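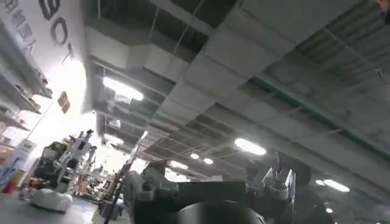
Costel Vidmar's comment on our first draft was that a wrist camera which spends its time looking at the lights is a very expensive light meter, and would we please say in the report what we got out of it. So this version starts with what we got out of it.

Our question was whether a policy could tell from the wrist view alone that the arm had strayed out of the work area, and stop. We called the detector Pledik, after a long evening of worse names. It is a small classifier that sorts each wrist image into "work" or "away". Away means ceiling, ducts, lamps, far walls, other people's robots, anything the gripper has no business picking up.

Data

We had 1,410 labeled images, of which 600 were held out for testing. Lumturie Stan and I labeled them separately and then compared. We disagreed on 26, nearly all of them views where the fingers were sharp enough to look busy and the background was plainly overhead. Valbona Yordanov settled these by a rule we should have written down in the first place: if no work surface is in view, the image is away, however purposeful the gripper looks.

Results

On the held-out set Pledik got 7 images wrong. We were pleased with this until we tried the baseline Slavica Kovačević had been suggesting since the start of the project, a threshold on the mean brightness of the upper half of the image. It got 26 wrong and took an afternoon to write. Pledik took most of May.

So Costel's light meter is a fair description of the competition. The gap is real, but smaller than our proposal promised.

Limitations

All images come from one building. A lab with a dark ceiling would probably finish off the baseline, and we can't say what it would do to Pledik. We also never closed the loop: the detector was run on stored images only, so the "and stop" part of our question remains a question. The labels and the tie-breaking rule are in Appendix B.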